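Subject: Re: [amadi-users] Shared desks and power at the Endden office

Notes from our side, with the desk by the window end as it looks on a working morning.

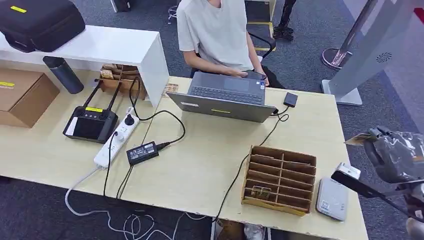

## What we settled on

We moved to shared desks in May. Before that everyone had a fixed place and left their chargers plugged in all the time. The rules now are short:

- Take any free desk. Booking is only needed for the two meeting rooms.
- One power strip per desk. Don't plug one strip into another.
- Clear your things by 7 pm so the cleaners can do the floor.
- Laptops that stay overnight go in the lockers.

The booking page is still the old Fumeo one. It shows 999 as the desk number if you leave the field blank, so please fill it in.

## Reply to the earlier question

> We have 21 people and are looking at going to shared desks too. Did you buy new furniture, or keep what you had? And how do you handle people who need a second screen? Our landlord at Banureck says we can't put any more sockets in the floor.

We kept the desks and the chairs. The only thing we bought was lockers, and they took over 90 days to arrive, so order those first. Until they came we used a cabinet in the hall with one key, and people got tired of asking for it.

Second screens are on the four desks along the back wall. They go to whoever gets there first. A few people asked for a fixed screen desk and we said yes to two of them.

We couldn't add floor sockets either. Longer leads from the wall did the job, run behind the desks where possible. Check the length before ordering. Our first batch was too short and went back.

I can send the locker sizes if they would help.

-- 
Office desk, Endden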